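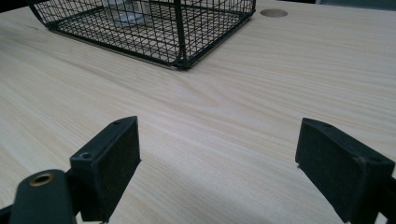 Wire basket

A wire basket is an open container made of metal wire, used for storage, transport, washing and display. The wires are either woven or welded where they cross, and the edges are closed with a heavier rod or a folded strip. Small baskets with a tight grid are usually called mesh baskets. They are common on desks, shelves and counters, where they hold loose items such as bottles and stationery.

Construction

Most wire baskets begin as a flat sheet of mesh. The sheet is cut to a blank, notched at the corners and pressed or bent into shape. The rim rod is then welded on. It carries most of the load when the basket is lifted and covers the cut wire ends. Deep drawing is used for round and shallow forms — it leaves no corner seams but stretches the openings near the base.

Opening size is given either as the clear distance between wires or as a mesh number, the count of openings per linear inch. A 10 mesh screen therefore has 10 openings to the inch. The two measures cannot be converted without the wire diameter.

Low-carbon steel is the usual material. It needs a finish to resist rust: zinc plating, powder coating, or a dipped layer of vinyl. Stainless steel is used in food service and laboratories and may be left bare.

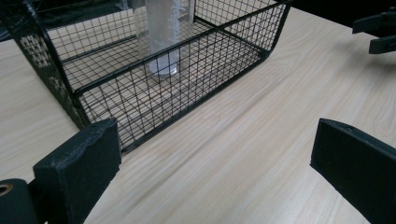
Why do coated baskets often rust first at the rim?
Coating is thinnest over weld points and sharp wire ends, and most of these lie along the rim. Knocks also chip the finish there, which exposes the steel.

Use

In homes, wire baskets are used where air flow matters, as with root vegetables and damp cloths. In industry they carry parts through degreasing tanks and ovens. Parts baskets are often fitted with feet or stacking lugs so that liquid can drain between layers.

Open mesh does not hold small objects or spills. A flat liner of plastic or cloth is often added, though it reduces drainage.

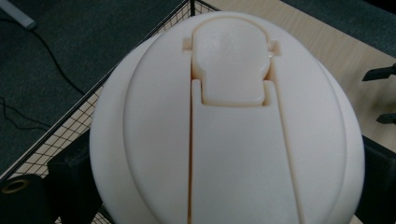
Page last changed: 2026-01-19

Care

Dust collects where wires cross and is removed with a soft brush. Coated baskets are washed with mild detergent and dried at once. Abrasive pads scratch vinyl and powder finishes. Bare spots can be sanded and touched up with metal paint.

See also: Wire gauge; Hardware cloth; Powder coating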